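Cosmin Costache checks drinks bottles for Plistent, mostly at a table among mugs and paperwork. 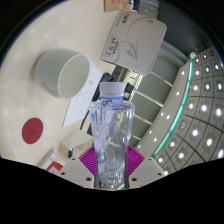 Unlabelled bottles are easier to assess, he says. "Print hides stress marks." With clear plastic and a white screw cap, the vertical ridges can be read directly. The Tuvley batch ran to 1,162 bottles in October. 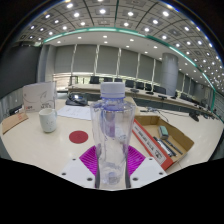
Clear bottle with white cap; mug to the left.

Costache looks at the neck first, then the base. "A base that rocks gets rejected."
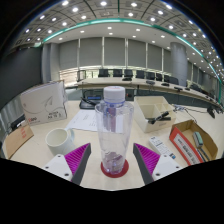 Stubbs, the previous supplier, sent 680 per delivery. He would like 4,000. "Storage is the limit."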